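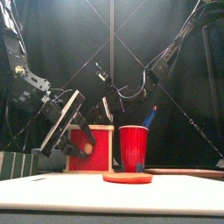
Yuto Hirose wants to know why I keep telling people to put their pens in a party cup when a proper desk organizer costs so little, and whether the cup doesn't just fall over every time somebody reaches for the scissors. Fair! It does fall over, if you leave it the way it comes out of the sleeve. But I have owned a lot of proper desk organizers, and every one of them had slots for things I don't have and no slot for the thing I use most. A red plastic cup holds whatever you drop into it, and when the inside gets inky you rinse it and go on with your life.

So this month is all small tabletop storage: cups, little boxes, fuzzy boxes (my favorite, and the dustiest), knobs, and tape. I've been looking forward to this one.

Making a cup stand up

A tall tapered cup is narrow at the bottom, and a marker leaning out of the top pulls it over. Two ways to fix that, and I use both.

Weight. Put something heavy in the bottom before the pens go in. Dried beans are fine, aquarium gravel is better, and a big old steel nut from the garage is best of all if it fits flat. You want a layer maybe as deep as your thumb is wide. Cut a circle of cardboard and push it down on top so the pen tips don't get buried in gravel.

Tape. Blue painter's tape, a patch on one side near the base and another on the opposite side. Fold each piece so half of it is on the cup and half is on the table, press it down with the back of a spoon, and the cup stays where you put it. I love blue tape for this. It comes off a painted tabletop without a fight if you don't leave it there all summer, and you can tear it by hand. Even when you want the cup loose, leave the patches on the cup itself and use them as labels. Write on the tape with the very marker that lives in there.

If you have kids at the table, do the weight and the tape.

Caps up or caps down?

I get asked this more than anything else. Alcohol-based permanent markers and water-based felt tips are happiest lying flat, and a shallow tray is the right home for a big set you only bring out now and then. For the one or two you grab all day, the cup is fine. Stand dry-erase markers with the cap down so the ink settles toward the tip. Click the cap until you hear it, every time. If a felt tip has gone scratchy, stand it cap down overnight before you throw it out. I've brought back so many that way!

One more thing about caps: on plenty of cheap markers the plug at the far end doesn't match the ink. Scribble on a scrap of tape and wrap it around the barrel if you keep grabbing the wrong one.

Fuzzy boxes

Now the good part. I have a real weakness for boxes with a light wooden frame and felt-like panels on the faces. They're soft, they're cheerful, they don't scratch the table, and a red one will wake up a whole shelf. I bought my first at Drurken, the secondhand place in Fillholm, in a bin marked "misc. square," and it has held stamps, then teabags, then stamps again.

The trouble is that fuzz picks up everything. Some things that work:

A lint roller, but a nearly used-up sheet. A fresh one is so sticky that it lifts the fibers and you get a bald look after a few passes. Roll in one direction.

A dry kitchen sponge, brand new, dragged gently across the panel. It balls the lint up and you pick the balls off with your fingers. Works on cat hair too.

A soft toothbrush for the seam where the panel meets the wood. All the dust ends up there, and no roller in the world reaches it.

For spots, dab with a barely damp white cloth. White, please – I once used a green dishcloth on a cream panel and now I own a slightly green panel. Don't rub and don't soak it. Red felt especially can bleed when it's wet, so test the back or the bottom first and let that dry all the way before you go near the front. If the color comes off on your cloth, stick to dry cleaning and turn the spotty side to the wall.

Never set the box on a radiator to dry. The glue lets go at the corners and the panel puckers. Prop it open in a room with some air moving and leave it until the next day.

When a panel does come loose, lift the corner with a butter knife, scrape out the old crumbs of glue, and put in a thin line of fabric glue with a toothpick. I use Cloltosier because it dries clear and doesn't soak through, but whatever you have for hemming will do the job. Press with a flat block or a heavy book with a sheet of baking paper in between. Wait longer than you want to.

The wooden frame

Raw light wood gets gray fingerprints along the edges. A pencil eraser takes most of them off, and it's so satisfying that I've been known to go around the house looking for more. If that fails, mask the felt with blue tape (yes, the same roll) and sand lightly. I start with 300 and finish with 800, just a few strokes. Don't be tempted by the 100 that's already out on the bench from some other job. It'll round the corners off before you notice.

A dab of clear paste wax afterward keeps the next set of fingerprints from sinking in. Keep the wax off the felt.

Knobs

Little round bead knobs work loose, always. If there's a screw behind it, take the whole thing out, put a drop of wood glue and a sliver of toothpick in the hole, snap the toothpick off flush, let it set, and put the screw back. If the knob is only glued on, scrape both sides down to clean wood first or the new glue has nothing to grab.

And if a knob is missing, you don't need to hunt for a match! A wooden craft bead makes a lovely knob. Pick one with a hole just smaller than your screw. Aušra Sakalauskas mailed me a whole bag of beads in February and I have since put knobs on things that never needed knobs, including the lid of the recycling bin.

Where it all goes

Keep the cup on the side of the hand you write with, and the box a little farther in. If you have to reach over the cup to get at the box, you will knock the cup down, gravel or no gravel. Leave enough room for your fingers all the way around the knob. I like the open tabletop best when only two or three things live on it, and the rest goes in a drawer until I miss it.

Once a week I tip the cup out, throw away whatever doesn't write, wipe the rim, and put back less than I took out. I do it on Monday with my coffee. It takes as long as the coffee does.

Next time: jar lids, and the great rubber band question.

Comments

Dambrauskienė fan club wrote:
The eraser on the wood!!! I did a box, two picture frames and the edge of a cutting board in one evening. My family is worried.

pinwheel_jo wrote:
Gravel in the cup worked but it rattles whenever I bump the desk. I switched to modeling clay pushed into the bottom, with your cardboard circle over it. Silent, and it doesn't tip at all.

Same writer here, replying to Jo:
Oh, clay is smart. I'm trying that tonight.

Yuto Hirose wrote:
All right, I taped one down. It stayed up through two rounds of gift wrapping. I still want a slot for the scissors.

M. in the attic wrote:
Does the sponge trick work on a felt board? Mine is huge and has years of glitter in it.

Same writer here, replying to M.:
On lint, yes. On glitter I've had better luck with loops of tape around my hand, pressing straight down and lifting. Do it over a sheet of newspaper.

Aušra Sakalauskas wrote:
There are more beads where those came from.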